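Chapter 9
A Visit to a Robot Cell
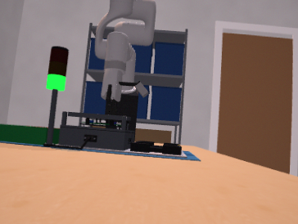 Figure 9.1 Computer simulation of a robot arm working above a fixture. The green segment of the signal tower is lit.

Every December the engineering department at Mandorlow opens its workshop for an evening, and a group from our course goes along. The main demonstration last time was given by Erdal Sezer, who plans small automation cells for a company called Korville. He began with a simulation on a large screen, and the group spent 20 minutes on that before going near a machine.

Sezer's first point was about order. A cell is drawn and run on a computer before any metal is cut. The model holds the arm, the gripper, the fixture and the table, and also the things around them, such as shelves and doors. If the elbow of the arm would strike a shelf when it bends, it is much cheaper to find out on the screen. On one job, he told us, 18 faults were found this way, nearly all of them to do with reach or cables.

His second point was about fixtures. A robot arm will return to the same place again and again, but it needs the part to be in that place too. The fixture holds the part - in Figure 9.1 the edge of a circuit board can be seen inside it - so that the gripper can come down from above. If the part can sit in two slightly different positions, the program has to allow for both, or a sensor has to be added.

The third point concerned people. A signal tower tells anyone nearby what state the cell is in. Green usually means normal running, amber a warning and red a fault or stop, but the meanings are set by whoever builds the cell and must be checked on site.

In this chapter we follow the same order as the demonstration. Section 9.1 deals with layout and reach. Section 9.2 looks at grippers and fixtures, and Section 9.3 at signals and safe stopping. The exercises at the end use the Mistik layout sheets, which are printed in the appendix.

9.1 Layout and reach

The reach of an arm is the greatest distance from its base at which it can still do useful work.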